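Electric kettle

An electric kettle is a vessel for heating water with electricity, mostly used to prepare hot drinks and instant food. It is found in homes, offices and hotel rooms. In many countries it has replaced the kettle that is put on the stove.

Construction

The body is made of stainless steel, glass or plastic. The heating element lies under the floor of the vessel, where it stays protected from limescale. Most present models are cordless: the body stands on a separate base, which is connected to the mains, and it can be lifted from the base for pouring. The handle is made of a material that conducts heat badly. On some kettles the lid is opened with a button on the handle. A thermostat switches off the current when steam reaches it.

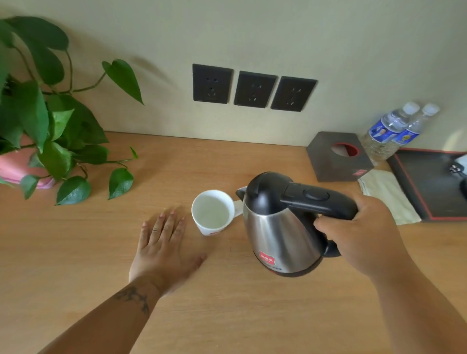

A stainless steel electric kettle with black handle and lid, held beside a white mug. Three wall outlets are behind the table.

Power and supply

The power of a kettle depends on the voltage of the country. The Urnport, a household model made by the firm Habte, is rated at 1,860 watts. The smaller travel model, the Cokia, is rated at 827 watts and holds water for 2 cups. In China, kettles are connected to a wall outlet of the five-hole type, which has 2 slots in the upper part and three in the lower part, so it accepts plugs with or without earth.

Use and care

The kettle is filled between the lowest and the highest mark. Too much water can splash out of the spout during boiling. Limescale is removed with citric acid or vinegar, after which the kettle is rinsed and boiled once with fresh water. In Drerkden, where the water is very hard, this is usually done every month.

See also: Teapot, Thermos flask, Samovar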